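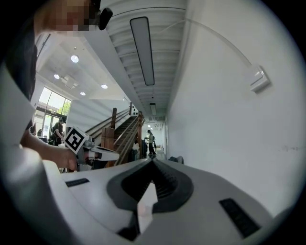
Learn one song by heart this month. Pick any song you like, as long as it has words and you can get through it without a phone in your hand. I've been pushing this on my friends all spring, and I am now going to push it on you, because I can't remember the last time something this small made me this happy!

I used to think I knew hundreds of songs. I have a playlist with 499 of them on it, and if you had stopped me on the street I would have sworn I could sing every one. Then in February the power went out at my cousin's place during a birthday dinner, and somebody said let's sing, and we sat there in the dark and found out what we had. We had choruses. We had a lot of choruses, and the first line of nearly everything, and after that a kind of humming with the vowels in roughly the right spots. My aunt, who is seventy-four and doesn't own a playlist, sang five songs straight through, every verse, including one about a ferryman that goes on for so long the candles needed changing.

I went home jealous. I wanted what she had, and I wanted it in my own head, where it would still be if the battery died.

So I started with one. I wrote the words out by hand on an index card (typing them does nothing for me, the words just slide off) and I stuck the card over the kitchen sink. First verse on Monday, and I didn't let myself move on until I could do it with my back to the card. The second verse took four days. There's a line in it where the singer names three towns, and I kept putting them in the wrong order, until I made up a stupid little bus trip in my head that passes through all three. Now I can't hear the song without seeing the bus. I love the bus.

What surprised me was how much of the song I had never heard. I'd been playing it for eleven years, and I had no idea the brother in verse three is the same brother who leaves in verse one. It's right there! The words say so! When you have to haul each line up out of your own memory you start asking why this line comes after that one, and the answers are usually good, because somebody sat in a room and worked on them.

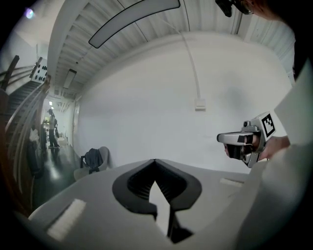 STADUVERO, Tue 18 May – The song night at Meltino was packed again, and I'm writing this part at my kitchen table with almost no voice left. Meltino is a café most of the day. In the evening they push the chairs to the walls, and anybody who has learned something can stand up and sing it. There are two rules, no sheets and no phones. If you get stuck, the room is allowed to help you, and the room always does.

Lợi Mai started it after trying to teach her daughter a lullaby and running dry halfway through. She keeps a notebook of everything that has been sung there, and as of last night the list stands at 138 songs. I turned the pages for ages. There are hymns in it, advertising jingles, a school anthem from a school that closed, two different versions of the same sea song with the drowned man swapped for a drowned horse. Thịnh Đỗ has sung eleven of them himself. He drives a delivery van and learns his verses at red lights, and last night he did a ballad his grandfather used to sing, with a break in the middle where he stood still for a good ten seconds looking for the next word. Nobody coughed. Then he found it, and the place went up like he'd scored a goal.

I know the argument on the other side, and I have some sympathy for it. Every lyric ever written is a few taps away, so why fill your head with them? A friend of mine says memory is for passwords and allergies. Schools mostly gave up on reciting, and plenty of people who had to do it are glad it's gone. They remember standing at the front of the class with hot ears, mumbling a poem about a daffodil or a bridge to thirty bored kids. I was one of those kids, and I mumbled as badly as anyone.

But that was somebody else's poem, picked for us and graded out of ten. Choosing your own is a completely different business. You'll pick something you already half love, and the work of getting the other half is slow and pleasant, like shelling peas. 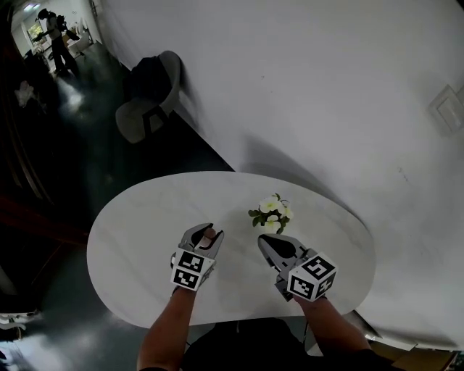
And you can do it anywhere, which makes it about the cheapest hobby going. I've learned verses in the shower, in the dentist's chair, on the long hill up from the bus stop when I was carrying too many groceries. Waiting in line used to make me furious. Now I get to the counter annoyed that I've only made it to the bridge.

If you want to try it, start shorter than you think. A song with a story is easier than one with a mood, since the story pulls you along to what happens next. Sing out loud from the first day, even badly, even in a whisper. Your mouth remembers things your head drops. And leave it alone overnight – I can't explain this, but a verse that was mush at bedtime is often sitting there whole at breakfast.

I'm on my sixth song now, a long one about a woman who sells her boat and regrets it. I have everything but the last verse. The next night at Meltino is at the end of May, and I've already told Lợi to put me down, so I'd better get back to the sink.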